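Renside Stores: dry goods shelving inspection
Location: Gunder building, snack bay 2
Date: 03/03/2019
Inspector's copy

1. Frame and uprights
Uprights vertical, no movement when pushed by hand at shoulder height. Perforations clear. OK.
Comment: wall fixing not reachable with stock in place. Check at the December inspection.

2. Shelf boards
Rated load 75 kg per board, label to be fixed to the left post. Boards seated on all brackets, no visible sag. OK.
Comment: label missing. Replacement to be ordered from Kanberg.

3. Stock on upper shelf
Tall cartons upright, not stacked on one another. Pretzel crackers face forward, flavour names readable.
Comment: orange carton stands at a slight angle. Acceptable, straighten at next restock. 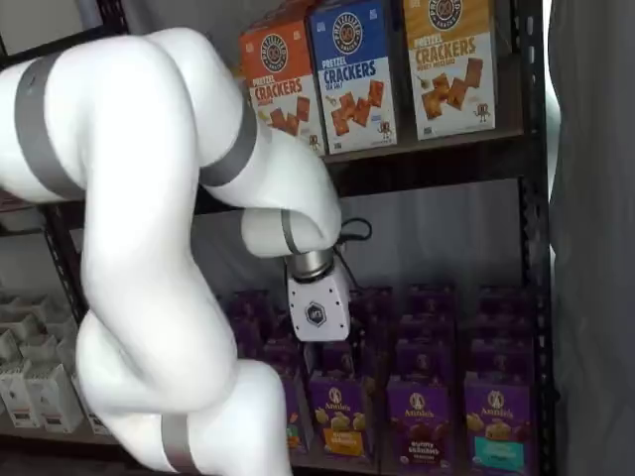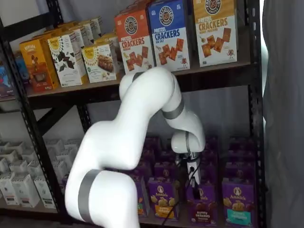 4. Clearances
Minimum 400 mm between boards: met. Walkway in front of bay, minimum 500 mm: met.
Comment: keep floor in front of the lower shelf free of delivery cartons.

5. Date rotation
Oldest stock to the front. Sample checked, no expired packs.
Comment: bars at the back not checked. Mabula delivery to be dated on arrival.

6. Cleanliness
Boards wiped, no crumbs, no split packs. OK.

Result: pass, with one action open (item 2).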